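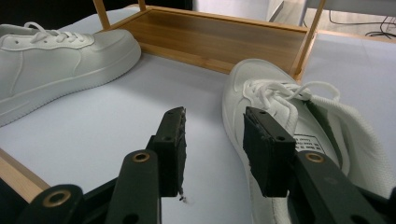
So I finally went back up to Stovummont for the salamanders! The trailhead sign says 1,619 feet, though my knees would argue for more. Octavio Arancibia came along with the good headlamp, and we were flipping logs by the creek before it was even fully dark.

The first one we found was a slimy (Plethodon something — I gave up on telling the glutinosus group apart years ago, the books all want a DNA sample).

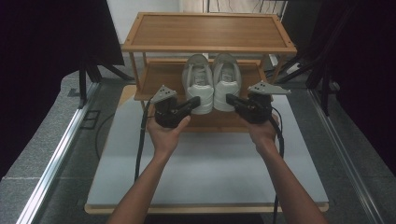 Page last changed: Wednesday, 9:40 pm

Then five red efts in a row, all on the same mossy bank, bright as traffic cones. Agustina Quiroga keeps telling me they only walk after rain, but it was bone dry and 59 degrees, so I owe her a smug email.

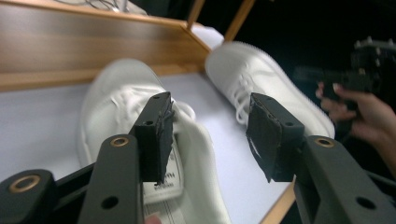 We also turned up two little duskies under one flat rock, and both shot off into the water before I got a look at their tails. Back in August, if my boots hold out.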